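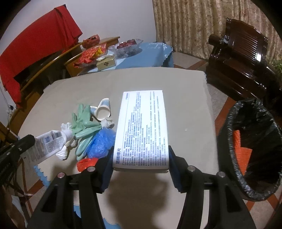
Home Care Basics - Session 6 handout
Clearing and wiping down a table after care

13th March. Notes typed up fast from the board, slides to follow.

We use cookies to remember your settings. Accept / Manage

Reminder of where we are. Last session = handwashing. Today = the table. Next one is the medicine shelf, read the Idar booklet before you come (section 2, the short one).

Main point: in a home, the care table is also the tea table. Gloves, tissue, paper cups, a tube of lotion, a box of alcohol pads, all on the same cloth, snacks on the next table over. Normal. You are not in a clinic, don't act as if you were.

Sort first, wipe second. Three groups:

KEEP - alcohol pads, lotion, anything with a lid or a label. Check the tube is capped. Unwrap it from any tissue before it goes back.

WASH - rubber gloves, if they're the reusable kind. Outside first, then turn them and hang by the cuff.

BIN - tissue scraps, used cups, torn bags. Pick up the small scraps before you shake out the cloth or they end up under the chair.

Plastic bags: look inside before throwing. Every group so far has binned something it shouldn't have.

Alcohol pads (酒精棉片 on the box, for those working with Chinese-speaking families)
- one pad, one job
- let the surface dry by itself, no blowing
- close the box straight away, they dry out
- not on varnished wood!! carved chairs especially. Plain damp cloth there.
- can't read the label? Ask the family. Don't guess from the color of the box.

Tablecloths. Cloth holds spills, so lift it, wipe underneath, put it back the same way round. Trim edges catch crumbs. Ask before you wash somebody's cloth, the Tuominen case study is all about this (page 145 in the reader).

Food. Move fruit and sweets before you open any wipes. Cover the tray or take it to another room. Decorative boxes - leave where they are, dust round them.

Bin. Liner in first, pulled over the rim. Tie it off at the end of the visit, not the next mornign.

Practical is in room 736, bring your own gloves. Write up due in April, 800 words max.

Comments

flondulska_evening: is the reader the green one or the new one? Page 145 in mine is about stairs

course office: New one. Green one is out of date, sorry

rallard2146: we were told vinegar for the tablecloth trim, is that ok on colored cloth or will it fade

tues group: can someone post the bit about gloves again, I missed wether they get turned before or after rinsing

course office: After. Rinse the outside, then turn.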